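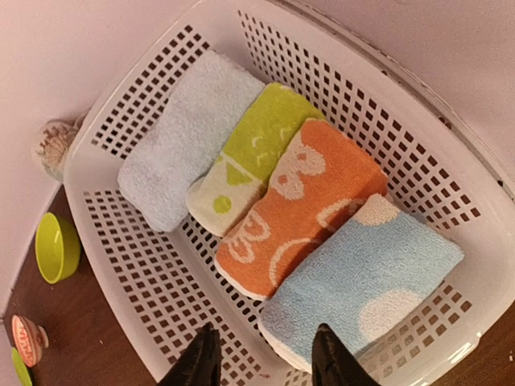 *Folded towels in the white basket, ready for the cupboard.*

# Getting the crunch out of old towels

I've been meaning to write this one up for ages, mostly because my sister keeps texting me for the vinegar amounts and I keep having to go and look at the sticky note inside the laundry door. So this is the sticky note, with extra chat!

Our place in Romham has very hard water, and anything terry ends up feeling like a doormat after a few months on the line. I used to chuck in more fabric softener, which made it worse (softener coats the loops and then they won't soak anything up). What you want to do is strip all that gunk out.

## What you'll need

- White vinegar, the cheap cleaning stuff
- Bicarb soda
- Your normal detergent, but half the usual scoop
- A peg line or a dryer, or a bit of both

## The method

1. Shake the towels out and wash them on warm with 250 mL of vinegar in the drum. No detergent yet, and don't cram the machine. Ours is an old Onach front loader and it sulks if it's more than two-thirds full.
2. Run a second warm wash with half a cup of bicarb. Keep the two washes separate, as vinegar and bicarb together mostly cancel each other out (I did it the lazy way for a whole year, whoops).
3. Do one more wash with the half scoop of detergent, then an extra rinse, and the fastest spin the towels can handle. I use 1000 rpm, and my neighbour swears by a higher one, but hers come out all twisted.
4. Give each towel a really good snap before you peg it. Five or six hard flicks, holding the short end. It stands the loops back up and it's quite satisfying after a bad day at work.
5. Bring them in while there's still a tiny bit of damp in them and finish with 10 minutes in the dryer. If you haven't got one, a breezy spot in the shade is kinder than full sun.

Make sure they're bone dry before you fold, or you'll have that musty smell back by the weekend. I fold in half longways, then in thirds, and rotate the fresh ones to the bottom of the pile.

I do the whole thing 2 times a year, usually in October and again in autumn. Never mix vinegar with bleach, by the way, and skip the vinegar altogether if your machine's manual says to.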